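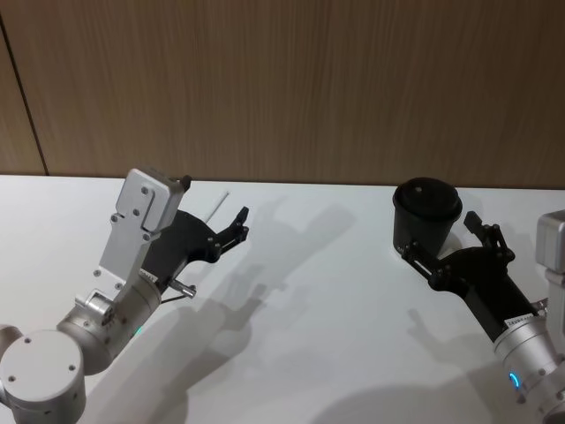
Why are there fewer burglaries in Hustidstead this winter?

Police in the town say the main reason is the new night patrol, which started in December and covers the streets between Ellwood and the bus station. Officers recorded 22 break-ins in the last 3 months, compared with 82 in the same period one year before.

Inspector Trudy Henare told residents that two men were arrested near the old market and are now waiting for trial. "We also received many more calls from the public," she said.

Shop owner Iwona Wilczyńska is still careful - she locks her back door at six in the evening. The patrol will continue until spring.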